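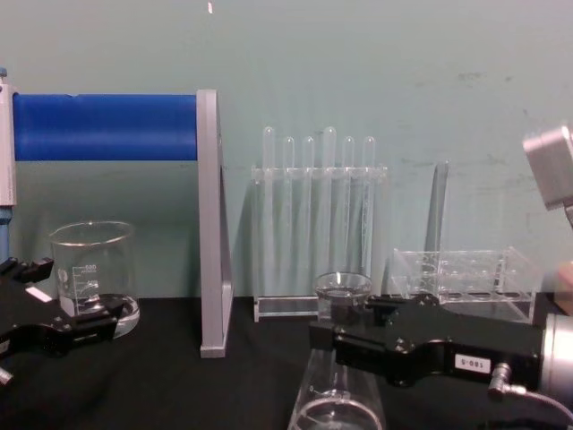 Wall Paint in Work Areas: Washability, Scuffing and When to Recoat

September 16, 2019

Gamden tenants who are planning to repaint over the winter have asked which finish to specify for workrooms, corridors and storage bays. The light teal used in several of the workrooms is a matte product. It hides uneven plaster well and gives very little glare under strip lighting. It also holds gray scuffs at bench height, and repeated rubbing to remove them leaves shiny patches that are often more visible than the original mark.

Finish and sheen

Sheen is measured as the share of light reflected at a fixed angle. For flat and matte paints the usual angle is 85 degrees, and for the rest it is 60 degrees. A higher reading generally means more binder at the surface and a film that can be wiped more often. The older Nolte building was painted in eggshell throughout, and its corridors have been washed every February without a full recoat. The drawback is that every filled hole and roller lap shows when light comes in from the side.

For walls behind benches, an eggshell or satin finish is the better choice. Matte remains acceptable above shoulder height and on ceilings. Where a single wall carries both finishes, put the break at a fixed line and mask it. Two sheens of the same color will read as two colors in daylight, so a soft edge looks like a mistake.

Cleaning before painting

Wash with warm water and a mild detergent, working from the bottom up so that dirty runs do not streak a dry surface. Rinse from the top down. Rubber marks from cart wheels and chair backs may need a melamine sponge, used lightly. Test it first behind a door. Do not use solvent cleaners on latex paint less than 35 days old.

Marks that remain after washing should be spot primed. Grease bleeds through a water-based topcoat within a few weeks if it is painted over directly. A shellac-based primer will hold it back but needs ventilation, and the work should be entered in the building log so that the smoke detectors in the area can be covered and then uncovered.

Coverage

The Mateo wing has 3,850 square feet of paintable wall once doors and windows are taken out. The order was placed for 4,000 square feet per coat to allow for touch-up. Two coats were specified. Patching compound soaks up more paint than the wall next to it, and patches that are not primed will show as dull spots under any finish above matte.

Order all the paint for one room at the same time and mix the cans together in a larger bucket before starting. Tinted batches vary slightly, and teal and other blue-greens show the difference more than off-whites do. Keep one sealed quart per room, labeled with the room number, product line, sheen and tint formula. Paint stores well above freezing. Cans left in the loading dock last winter separated and had to be discarded.

Drying and return to use

Latex is dry to the touch in an hour or two but continues to cure for several weeks. Furniture can go back the next day if it stands clear of the wall. Hold off on tape, hooks and wipe-down cleaning until the cure period on the label has passed. Shelving that bears against the wall should be fitted with felt pads.

Color cards for the Fumance range are at the front desk in all three sheens. Requests for winter work should include the room number, wall dimensions and preferred finish.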